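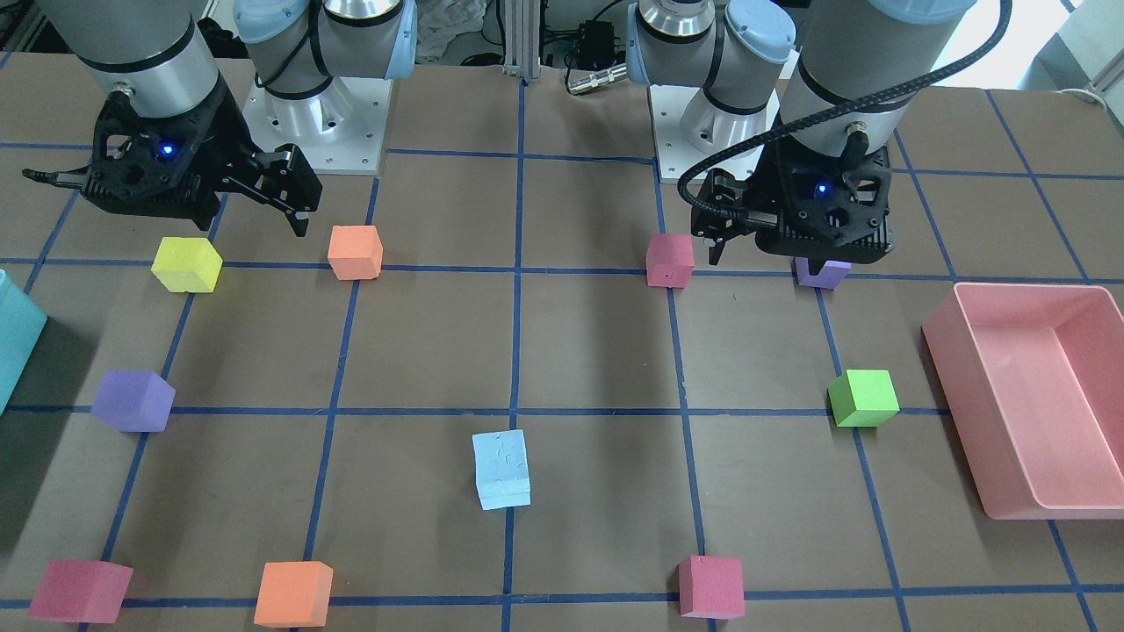
Section 4: Setting up the tidy-up trial

By now you've got both arms bolted down and talking to the controller (if not, go back to Section 3, I'll wait). This section gets you from two arms on a table to two arms putting blocks in a bin, which is the first chore in the Hornby guide and the one I'd ask you to spend real time on before you go anywhere near socks or cutlery.

People write to me all the time wanting to know if a pair of arms can clean up a playroom yet. My short answer is no, but they can clear a table of foam cubes pretty well, and the distance between those two jobs is what the rest of this manual is about. So let's do the cubes.

4.1 What you need

A flat table you can reach from at least three sides
Brown paper, enough to cover the whole work area
Dark tape, any color that stands out against the paper (I like blue)
Foam cubes in mixed colors
One open-topped plastic bin
The Hornby trial sheet, printed, and a pencil

Foam is forgiving. A gripper that closes too hard on foam leaves a dent, and the dent mostly goes away. I tried wooden blocks in April and spent a whole evening fishing them out from under the radiator.

4.2 Laying out the table

1. Turn the arms off at the wall. Not paused, off.

2. Lay the paper flat and tape the outside edges first. Smooth it from the middle out. A ridge in the paper will catch a fingertip sooner or later, and then the whole sheet goes for a walk.

3. Run your long tape strips side to side, then front to back, so you end up with a grid. Squares don't have to be perfect. Mine never are!

4. Set the bin at one side of the table, inside the reach of the nearer arm. Let it sit over the grid lines if it has to.

5. Push the bin gently with one finger. If it slides, put a loop of tape under it.

Note: The grid is for you more than for the machine. When you're filling in the trial sheet it's so much easier to write "missed, back row" than to try to remember where the thing was. It also makes it easy to put the cubes back in the same spots if you want to run the same layout twice.

4.3 Placing the cubes

6. Scatter the cubes across the grid, in different squares. Include a few that straddle a tape line and turn a few at an angle. A row of perfectly square cubes will give you a lovely score that means nothing.

7. Put at least two cubes fairly close together near the back. This is where you learn whether your fingers open too wide. On my first setup the gripper went for one block and shoved its neighbor clear off the table, every single time.

8. Mix in some close colors, like pink next to purple, or red and orange. If you're using the Tamar color picker (Section 6), these are the pairs it mixes up under warm room lights.

Caution: Keep your hands out of the grid whenever the power is on, even if both arms look parked. If a cube rolls somewhere silly, stop the trial and switch off before you reach in. I know it's tempting. Please don't.

4.4 The slow run

9. Turn the power on and load the program called Trekville Slow. It runs both arms at 18 percent of full speed. It's dull to watch and that's fine.

10. Let each arm travel to a spot just above a cube and hold there. Crouch down so your eyes are level with the table and check that the fingers are over the foam. From above it nearly always looks lined up.

11. If the fingers are off to one side, nudge the offset one step at a time on the Fine Move screen and check again.

12. Press Continue. The gripper should come down, close, lift, and carry the cube to the bin.

13. Watch the cable on each arm through the whole trip. You want a loose loop that never goes tight and never drags across the paper. If it sweeps a cube along with it, clip it up higher.

Caution: Never let both arms go for the bin at once on the slow run. The Mughal scheduler is supposed to make one wait, but it has to be turned on under Shared Spaces, and it ships turned off. I have no idea why.

4.5 The real run

14. Reset the cubes and load Trekville Normal.

15. Stand back, keep the stop button in your hand, and let it go until the table is clear or it gives up.

16. Mark each cube on the sheet: in the bin, dropped, missed, or knocked away. Be strict. A cube that bounced off the rim and happened to fall in still counts as dropped.

17. Repeat with a new layout. Keep going until you have 100 cubes on the sheet before you change any settings.

What's a good score? My own log has 632 cubes in it as of 15/06/2023. With the settings straight out of the box I got 68 of the first 100 into the bin. It's a lot better than that now, and nearly all of the gain came from steps 10 and 13, so don't skip those to get to the fun part.

4.6 So can it do chores?

Well, sort of. Picking up soft things that hold their shape, on a flat table, in decent light – yes, and I'd trust it to do that while I had coffee in the same room. I still wouldn't leave the house. Change any one of those and the score drops fast. Swap the cubes for a balled-up T-shirt and you'll see what I mean. It's slower than a person too, by a lot, and you'll have spent longer taping down paper than it would take you to sweep everything into the bin with your forearm.

I still think it's worth doing. Once the cubes go well, move on to Section 5 (mixed shapes). Leave the paper and tape where they are, you'll be using the same grid.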